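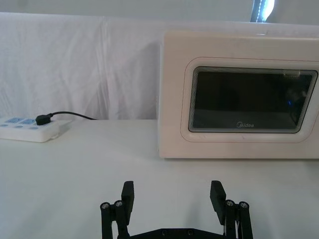

Kitchen bench tips: budgeting for an arm that works the microwave

Quick ones this month, typed up between jobs. Most of the mail since April has been about money – what to buy first, what to skip, what everybody forgets to put on the list. So this page is all buying and planning. The cleaning tips are still on the other page, scroll down for the link.

Before you spend anything

Write down the job. One line. "Open door, put bowl in, close door, press start." If it won't fit on one line you are shopping for two machines and you don't know it yet.

Then measure. Height of the door button off the table. How far the door swings. How deep the counter is with the microwave pushed back where it will really live. We planned the Skevar kitchen off the catalog drawing and had to move everything forward a hand's width, plug and all.

Take the measurments twice. Different day if you can.

The appliance comes first

Buy the microwave before the arm. Sounds backward. It's the cheap part, and it sets the reach, the push force and the finger shape you'll be paying for.

What to look for:

Push-button door release. A big oval one low on the panel is good, large target. Handle doors need a pull and a grip, and that gets into pricier fingers.

Buttons over knobs. Knobs mean wrist turning, and teaching it takes ages.

One start button in a color of its own. Orange on cream, fine. Cream on cream, you'll be sorry.

A display that shows something when it's idle. A plain 0 will do. Gives the camera something to check against.

Quick keys for short times. 10 seconds, 1 minute, that sort of thing. Every press you don't need is a press that can't miss.

Labels in whatever language, who cares. You teach by position. Do make a paper key for the people though, and tape it inside a cupboard.

Buy two of the same model if there's any chance it gets dropped from the line. Thakur did not, and redid every taught point on the panel when the old one quit.
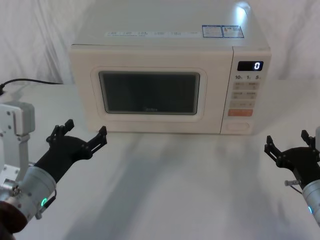 One arm or two

Start with one. Price two.

One arm can press, wait, and fetch. Two can hold a door while the other one loads, which is nice with a bowl of soup. But the second arm is never just the price of the second arm. Second mount, second controller slot, second gripper, more table, more hours making sure they don't knock into each other.

Rule I use: if one arm plus a door that stays open by itself does the job, stop there. Put the leftover in the spares tin.

If you know you'll want two later, buy the wide table now. Drill both sets of mounting holes the same afternoon. Costs next to nothing with the drill already out.

Grippers

Two fingers, parallel, flat pads. Covers most of a kitchen. Don't let anyone sell you the five-finger hand for pressing buttons.

Check how wide it opens against your widest mug, handle included. Check closed width too – a pair of closed fingers makes a decent poker for buttons if the tips are narrow enough to stay off the neighbors. Lay a ruler across the button block in the shop. Takes a second.

Ask for pad prices in writing. Pads wear. Nillotano quoted us 653 for the gripper and left the pads off the sheet completly, we found out at the first reorder. Same with screws for the linkage, get a bag of them on the first invoice.

Spare pads: 3 sets to start.

Glossy doors and dark windows are hard on cheap cameras. Reflections everywhere. Before you pay for a better camera try changing the light. Plain white cloth on the table and another one hung behind, and half the junk in the background goes away. Old sheets are fine. Iron them or don't, ours have creases and

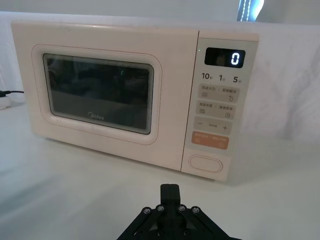
the creases never bothered anything. What did bother it was sunlight off a window in the late afternoon. Blind or a bit of cardboard. Budget line: zero, if you have cardboard.

Do keep the cloth flat under the appliance though. A fold under one foot and the whole front tips a hair, and then your presses land low. Check it with a level once a week, more if people use the same table for lunch.

Power

Count plugs before you order. Then add.

Microwave goes straight into the wall wherever you can manage it. Heating appliances pull a lot and shouldn't share a strip with the arm. Read the rating on the strip, read the rating on the back of the oven, and if you aren't sure ask an electrician, that's cheaper than guessing.

Cords out toward the side or the back, never across the front where an elbow swings. Clip them down. Clips are pennies.

Stop button on the near side, where a person can slap it without leaning over the table. Not optional. Put it high on the list so it doesn't get cut when the total comes in ugly.

The sheet

My own planning sheet, shortened:

Arm, with controller
Gripper, pads, screws
Mount and table
Stop button and wiring
Camera and light
Appliance, plus its twin
Cloth, clips, tape
Teaching time
Spares tin

Teaching time is the one people leave blank. Put hours there and put a price on the hours, even if it's your own evenings. Door and start button took us 19 hours all told, and that was with somebody who had done it before.

Mount, table and wiring on the Trorngate job came to 1411. Had been penciled in at less than half that. Steel legs, longer bolts, a second delivery. A wobbly table is false economy, the arm moves, the table moves, the button isn't where it was.

Ask every seller

What's the wait on a replacement wrist joint?
Who pays shipping on a repair, both ways?
Does the software cost again next year?
Can I try it on MY microwave before I sign?

That last one matters most. Load the oven in the car and take it over there. A good shop will clear a table for you. Watch the door end closely, more goes wrong there than at the buttons – fingers skating on glass, brackets bumping the trim.
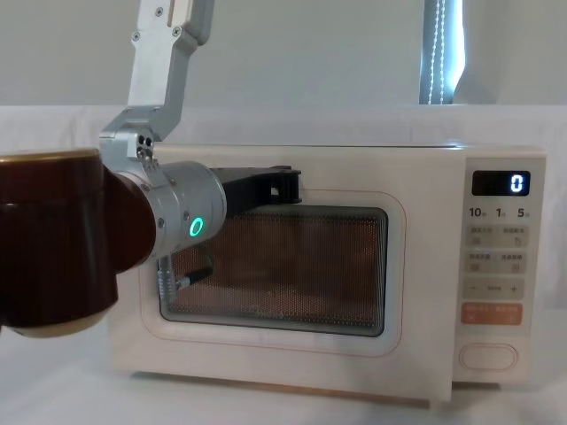 Arm at the door side of the microwave, display at 0.

Used equipment

Fine for arms, if you can see it run for an hour. Listen at the wrist. Used grippers, only if pads are still sold. Used stop buttons no, buy new.

Ask for the mounting bolts. They always keep the bolts.

More on tables and legs next time, plus the reader letter about toaster ovens I still owe an answer.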